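Fingertip pads, again

2022-01-06

The salesman's sheet that came with our gripper says the finger pads are good for the life of the unit. I have now changed them twice. Milan Bosman, who sold Vendasbridge on the whole cell, still quotes that sheet at me, so I've started keeping my own log, and you can decide which one to believe.

The job is hanging small stuff on hooks. Clips, mostly. The fingers came from Dekker and they close fine on a block of foam, which is what everybody demos with. A sprung metal clip is a meaner thing. It's small, it swings, and if the pad has gone shiny it squirts out sideways.

My routine, for what it's worth:

Power off and air off before touching the fingers. Wipe the pads with a damp rag, no solvent. The manual from Litunum allows solvent. I tried it in November and the rubber went gummy, so no.

Check the screws at the base of each finger. One of mine backs out every few weeks, always the same one. Thread locker helped less than the label promised.

Rerun the open and close limits. I set closing force at 50 percent. The default is 80, and I can't think of a part on our bench that wants it.

Then 20 slow picks before it goes back to full speed. Ward Stevens thinks this is a waste of a morning. He also thinks the auto-calibration works.
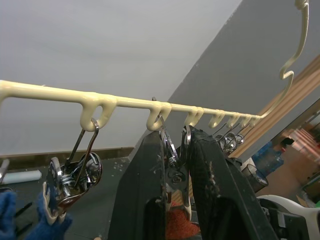
Clip between the pads, wire loop over the hook. Note the scuffing on both fingers.

The right-hand pad in there is rough and pitted, and I left it on. I'm not convinced a pitted pad grips any worse than a new one. The last fresh set managed 338 picks before I logged a drop, which doesn't impress me much, and I never kept a proper count on the old ones to compare.

Next on my list is the wrist camera bracket, which the Fleltcombe people swear can't drift. I've put a paint pen line across it and we'll see.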